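Zosamstead College
Early Years Practice and Environment
Unit 9: Open Storage and the Care of Ring-Shaped Play Items
Instructor: Roy Rowbotham
Session of Thu 14 April

Reading before the session: Lightfoot course reader, the chapter on storage at child height. Students who missed the January session on labeling should also read the notes from that unit, as the terms "home bin" and "overflow bin" are used here without further definition.

1. Scope of the unit

Unit 8 dealt with flat and stackable items: puzzles, boards, trays and books. The present unit concerns items that are bulky for their weight and do not stack well. Rings are the main case. They roll when set on edge, they take up a great deal of room when laid flat, and the opening in the middle is wasted space unless something is stored inside it.

The unit does not cover outdoor equipment or anything used in water. Those items have their own drying and inspection routines and are treated in the spring elective.

2. Looking at the item before storing it

Before a storage place is chosen, each item should be looked at on its outer face, its inner edge and its sides. Surface matters as much as size. A smooth face may be wiped in one pass. A textured face holds dust in the low points, and raised parts collect it along their base. Students should record the texture on the item card in plain words ("smooth", "pebbled", "ridged") and should avoid general remarks such as "good" or "fine", which are of no use to the next person.
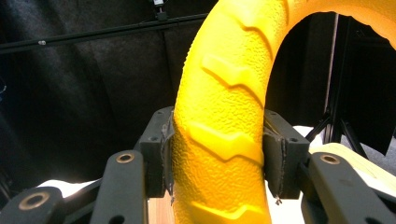

Figure 1. Raised V-shaped ridges and pebbled texture on the outer face of a yellow ring.

For a surface of this type the item card should carry two entries, one for the face and one for the ridges. Wipe along the line of each ridge first, then across the face between them. The inner edge is done last. Use a soft cloth wrung out well; brushes are permitted only where the maker's instructions allow them. Let the item air dry fully on a rack before it goes into a closed space.

Color should be entered by its common name. Where a set contains more than one shade of the same color, add "light" or "dark" and leave it at that.

3. Choosing the bin

An open-topped bin is preferred for rings in daily use. The points to check are the following.

Width at the rim. The ring should pass the rim without being squeezed. Bins with flared walls are easier to load than straight-sided ones, although they take up more shelf.

Corners. Rounded corners are easier to wipe out and do not trap small parts.

Handles. Cutout handles on facing sides let an adult lift the bin level. Nothing in the bin should stick out through them.

Interior color. A white interior shows dirt and stray pieces at once, and a bright item stands out against it.

Label. The label goes on the lower front face, below the handle, where a hand lifting the bin will not cover it. Labels on the rim wear away and should not be used.

4. Placing the item

The bin is set down on a steady surface before anything is brought to it. The ring is raised clear of the rim, brought over the opening and lowered. It should not be dropped or pushed down from above. 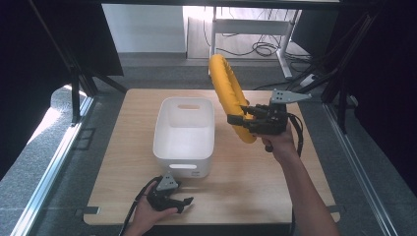
The resting position is then decided. A ring that fits flat on the floor of the bin is left flat, and smaller items may be placed in its opening if they belong to the same set. A ring that is too wide to lie flat is leaned against the longer wall. In that case no second item is placed on top of it - the weight will lie on one part of the ring only, and over a long period this may leave a mark.

When a ring is leaned, its top may stand above the rim. This is acceptable on an open shelf and not acceptable where bins are stacked.

5. Written work

Choose one bulky item from your placement setting. Prepare an item card, name the home bin, and state in a short paragraph how the item is to rest in it. Sketches may be attached. Cards are to be handed in at the start of the next session.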